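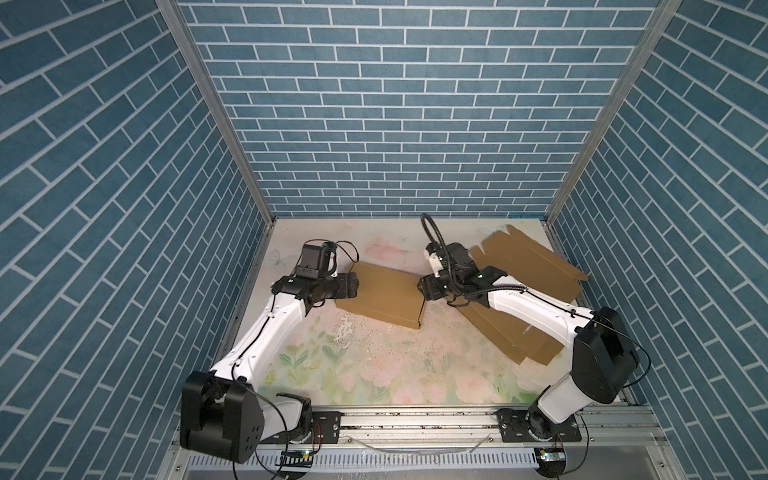
박스 접기 작업 중 왼쪽 그리퍼가 닫힌 채 안 열립니다

작성자: 반박자늦음
작성일: 2024년 3월 14일
분류: 양팔 로봇 > 고장/안전

양팔 셀에서 골판지 박스를 접고 펴는 작업을 돌리고 있습니다. 그리퍼는 Osberg 제품이고 제어 프로그램은 Lestarine입니다. 지난주부터 왼쪽 그리퍼가 종이를 문 상태에서 열림 명령을 무시합니다. 에러 코드는 안 뜨고 로그에는 열림 완료로 남습니다. 그 상태로 팔이 다음 위치로 가버리니 박스가 찢어지고, 어제는 팔꿈치 관절에서 과부하 정지까지 났습니다.

증상이 나오는 건 보통 80회를 넘긴 뒤입니다. 전원을 내렸다 올리면 한동안 괜찮습니다. 파지력 설정은 12입니다.

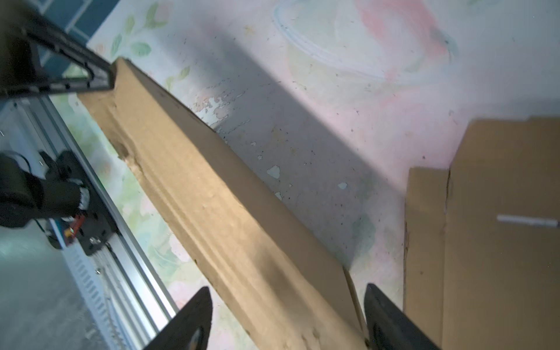

마지막 수정: 반박자늦음, 파지력 설정값 추가

케이블은 두 번 다시 꽂아 봤고 커넥터 핀도 봤는데 휜 건 없습니다. 같은 증상 겪어보신 분 계신가요?

---
납땜은내일
파지력 12면 높습니다. 골판지는 4로도 잡힙니다. 계속 세게 물고 있으면 모터 온도가 올라가고 보호가 걸려서 토크가 빠져요. 전원 껐다 켜면 살아나는 것도 그걸로 설명됩니다.

---
corner_case
저는 생각이 다릅니다. 온도 보호면 Lestarine 상태창에 경고가 떠야 합니다. 열림 완료가 찍혔다는 건 엔코더 값이 틀어졌다는 얘기 같네요. 손가락과 축 사이 고정 나사부터 보세요. 저희 쪽도 나사가 풀려서 모터만 돌고 손가락은 그대로였던 적이 있습니다.

---
납땜은내일
경고는 펌웨어 버전에 따라 안 뜨기도 합니다. 저희 게 그랬어요. 온도 로그를 따로 켜야 보입니다.

---
반박자늦음
둘 다 확인해 보겠습니다. 온도 로그는 꺼져 있었네요. 하나 더 적자면, 박스를 세워서 잡을 때 더 자주 걸립니다.
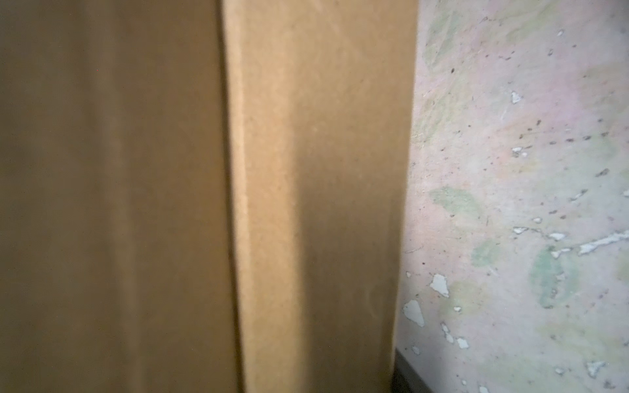
눕혀서 잡을 때는 하루에 한 번 나올까 말까 합니다. 세운 자세에서는 손목이 꺾이니까 케이블이 당겨지는 건지도 모르겠습니다. 급한 대로 물린 박스는 손으로 빼고 다시 돌리고 있습니다.

---
느린컨베이어
원인보다 그게 먼저입니다. 손으로 뺄 때 전원 내리고 하시나요? 일시정지만 걸고 손 넣으면 안 됩니다. 밀린 열림 명령이 뒤늦게 실행되면 팔이 같이 움직일 수 있습니다.

---
반박자늦음
지금까지는 일시정지만 걸고 뺐습니다. 비상정지 누르면 원점부터 다시 잡아야 해서요.

---
corner_case
원점 잡는 데 얼마나 걸린다고요. 비상정지 누르고, 오른팔까지 멈춘 거 확인하고 손 넣으세요.

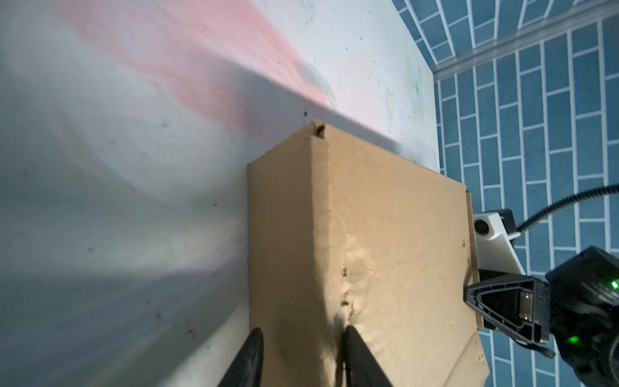
Corrigan: 비상정지만으로 충분하다는 데는 동의 못 합니다. 배선에 따라 비상정지가 팔만 끊고 그리퍼 전원은 살려두는 경우가 있습니다. Plaltden에서 조립한 셀이 그랬습니다. 그리퍼 전원이 어디서 나오는지 회로도부터 확인하시고, 모르면 주전원을 내리세요.

---
반박자늦음
회로도 찾아보니 그리퍼 전원이 별도 라인입니다. 앞으로는 주전원 내리고 빼겠습니다. 나사는 왼쪽 한 개가 반 바퀴쯤 돌아갔고, 조인 다음 파지력도 4로 낮췄습니다. 두 가지를 한꺼번에 바꿔서 어느 쪽이 원인인지는 아직 모릅니다.

---
납땜은내일
하나씩 바꾸셔야죠. 나사는 그대로 두고 파지력만 12로 돌려서 온도 로그 한번 올려주세요.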